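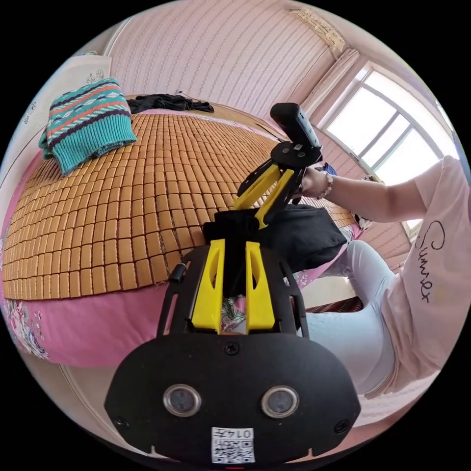

Folding on the bed: notes for my talk
Jozefína Machala, for the Halás evening group, 10/21/26

Good evening and thank you for coming. Please tell me if I speak too fast. I have 14 minutes and then we fold together.

My subject is small. It is the half hour when clean clothes are on the bed and must go from there into the cupboard. In my home this half hour used to be two days. We slept beside the clothes. (Wait here, people usually laugh.)

Why the bed? Most of us have no big table. The bed is wide, it has a good height if you sit at the side, and you cannot go to sleep before you finish. I see this as an advantage.

First point, the surface. A soft blanket is bad for folding, the cloth sinks and you cannot press the fold with your hand. In summer I leave the bamboo mat on the bed and I fold on top of it. It is firm, and the rows of tiles give you straight lines. Put the side of the garment along one row and you will see at once if it is crooked. In winter I use a large towel, but it is less good.

Second point, trousers. Begin with the long things, they take the most space. Hold them at the waist, shake once, put one leg on the other. Then lay them flat over the mat and fold from the foot to the waist, never the opposite.

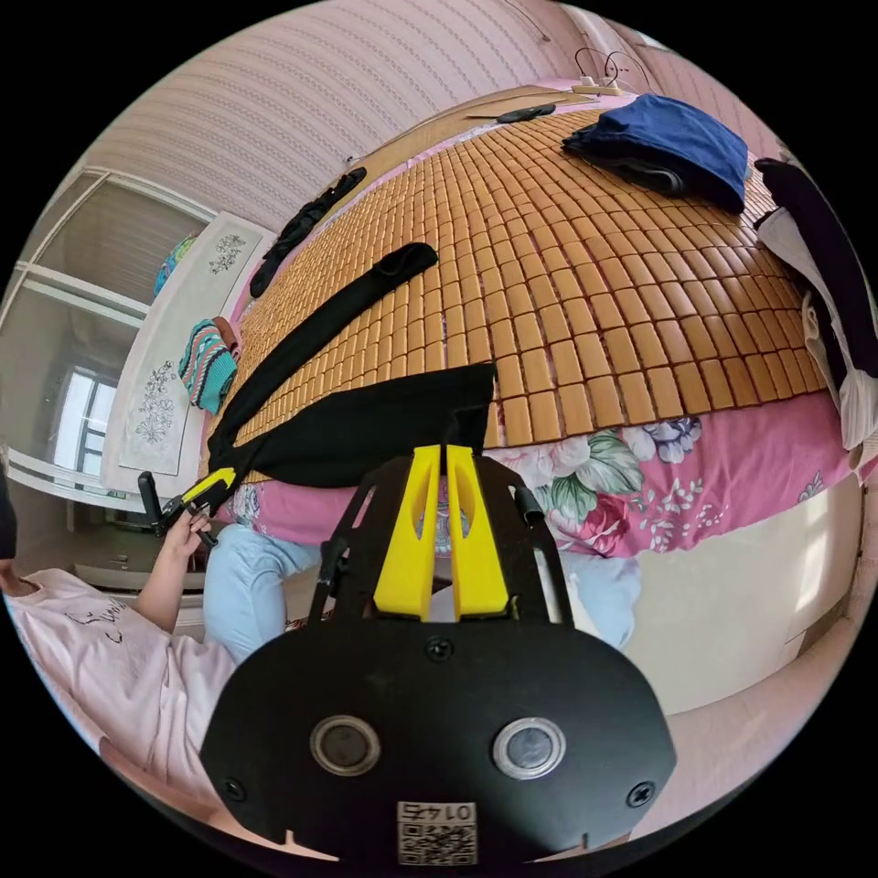 When I gave this talk in July, Otakar Šimek did not agree with me about the trousers. He said that he always starts from the waist, that he has done it so for 9 years, and that his trousers have no bad lines in them. I answered that he hangs his trousers afterwards, and he admitted it. If you hang, start where you like. If you put them in a drawer, start from the foot.

(Ask here: who hangs, who uses a drawer? Wait for hands.)

Third point, black clothes. They are the difficult ones, because on a bed every black thing looks the same. You take what you think is a shirt and it is the leg of something else. I open each black piece fully before I decide what it is. Coloured pieces I can leave until later, I recognise them from far away.

Also please make a place for what is finished. I use the head end of the bed for finished and the foot end for waiting. Before I had this rule, I folded the same jumper 3 times in one evening. 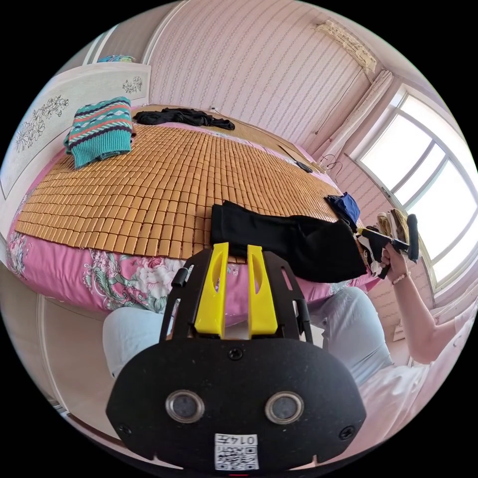

Can you not do the small things first, Senad Ivanov wanted to know, so that the heap looks smaller sooner? It is a fair question. I tried it for a month. For me the small pieces got lost under the big ones, and I had to look for them again. But he has children's clothes, and I think for children's clothes he can be right.

(Drink water. Show the folding of a sleeve with my own cardigan.)

Fourth point, knitwear. I never hang a jumper, it becomes long in the shoulders. Lay it with the front down, bring both sleeves to the back, then fold once across the middle. A thick one, with a pattern, needs only this one fold, like the teal jumper with the striped bands that lies folded on the mat. If you fold it smaller it stands up again by itself and makes you angry.
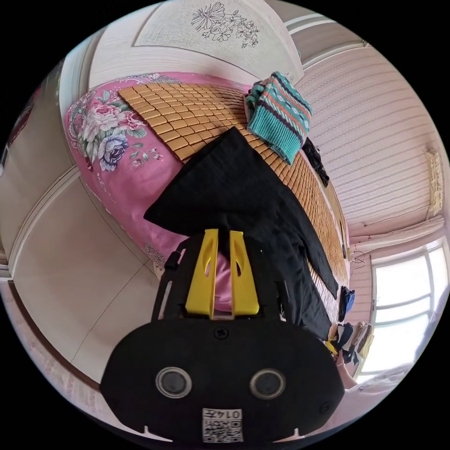

The last point is sleeves on dark clothes, and then I let you try. A sleeve must be put in its place before any other part is folded, or it comes out at the side and you must open everything. Look at the black garment spread over the mat, with one pointed part going out to the left. I would start by bringing this point in, then press it with the flat hand and count to three. After that the rest goes quickly.

For practice, please work in pairs, one dark piece and one knitted piece for each pair. I will walk between you. Do not hurry, and if something is crooked, open it and begin again from the long side.

(If there is time: the question about socks. If not, socks next month.)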